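Feb 28, 2018

I have been suspicious of mug trees for most of my adult life. My parents had one and it fell over whenever you took the wrong mug off it. So when I say there's now a mug stand on the small table, please understand that I'm as surprised as anyone, and that I haven't made up my mind.

The other thing under review is the table itself, or more exactly the top of it, which I've been arguing with myself about since I started reading up on wood finishes.
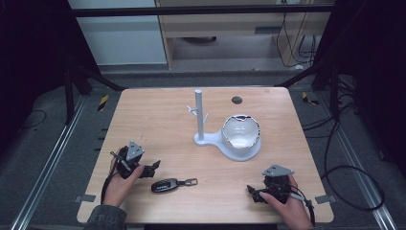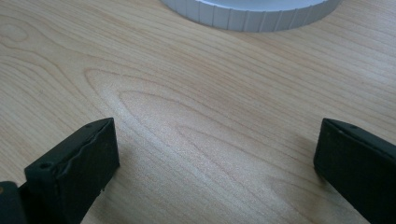
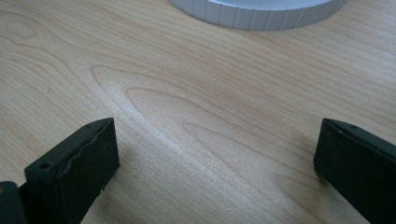
Does a mug stand save any space?

It depends on how tall your shelves are. A stand takes up one patch of surface and uses the air above it, so if your mugs currently sit side by side on a worktop you'll gain a bit of room. If they live in a cupboard that shuts, you'll gain nothing and lose a patch of worktop.

I fall into the second group, which should have settled it. My mugs have a cupboard. They've always had a cupboard. But the cupboard is over the kettle, and it steams, and I'd got tired of taking down a mug that felt slightly clammy. That was my whole case for a stand and I'll admit it's thin.

The pale grey one has two short pegs, set at an angle off the post, and a flat base that spreads out into a round pad on one side. I liked the pad. A mug can stand on it the right way up while you go and look for the tea, or it can just live there. I was less sure about the pegs. Two is not many. Merko, who sell the sort of stand I grew up with, would call two pegs a design choice, and I'd call it four pegs fewer than I was brought up to expect. On the other hand, fewer mugs up high means less to topple, and toppling was my complaint in the first place.

What I can't get on with is the way these things are sold. The Kustcombe catalogue, which still comes through my door although I've asked it not to, has a whole page on "mug display". I don't want to display my mugs. One is plain white with a dark grey rim and it's the only one I'd show a visitor. The rest came free with things. A stand makes you choose which ones are fit to be seen, and then you wash those two over and over while the others sulk in the steam.

So for now it's one mug, on the pad, and we'll see. I'm giving it until the end of March.

Now the tabletop. I'd like to be told plainly what I'm supposed to do to pale wood, and so far I haven't been. It's a light blond sort of colour, with a bit of pink in it in some lights, and the grain across the middle goes into long loops, one inside another, like the contour lines on a map of somewhere hilly. Further over it calms down and runs nearly straight. I never used to look at this sort of thing. Then I read a long article about oiling and now I can't put a cup down without inspecting what's under it.

The article wanted me to sand with 175 grit, which I'm fairly sure isn't a number they make. I looked in two shops. It then wanted three kinds of cloth and a tin of something called Cluvville Balm, and I noticed that the tin was for sale at the bottom of the same page. I closed the tab at that point.

My own view, for what it's worth, is that a small table with a smooth finish needs wiping and very little else. A damp cloth, wrung out properly, then a dry one. Go with the grain if it makes you feel better. On the loopy part you can't go with the grain anyway unless you want to wipe in ever smaller arches, and I did try it once and felt foolish.

I'm also unconvinced by coasters, while I'm here. A coaster protects the one spot where you'd have put the mug and gives you permission to forget about everywhere else. Car keys worry me far more than hot drinks do. Keys get dropped or slid, and they have that little metal ring on the end. If you're going to be strict about anything in your house, be strict about where the keys go. Mine have no fixed home and turn up on whichever flat surface I passed last, so I'm in no position to lecture.

A word about tables with a round hole through the top, for cables. People seem to love these or hate them. I'm on the fence. It's handy if you've got a lamp or a charger, and it's a place for crumbs if you haven't. A friend of mine pushes hers through with a pencil and considers the job done.

I did price up a proper set of storage before giving in to the stand. Xaba do a wall rail with hooks for £40, fixings not included, and the fixings are the part that matters when there's crockery hanging off it. I've put up enough shelves to know I'm not to be trusted with a rail over a hard floor. The stand at least starts low. If it goes over, the mug hasn't far to fall.

Things I still want to know, if anyone has lived with one of these for longer than I have. Do the handles on big mugs fit over pegs that short, or do they slide about? And does the underside of a base like that mark a pale tabletop if it's never moved? I lift mine when I wipe, but I know myself, and by April I'll be wiping round it.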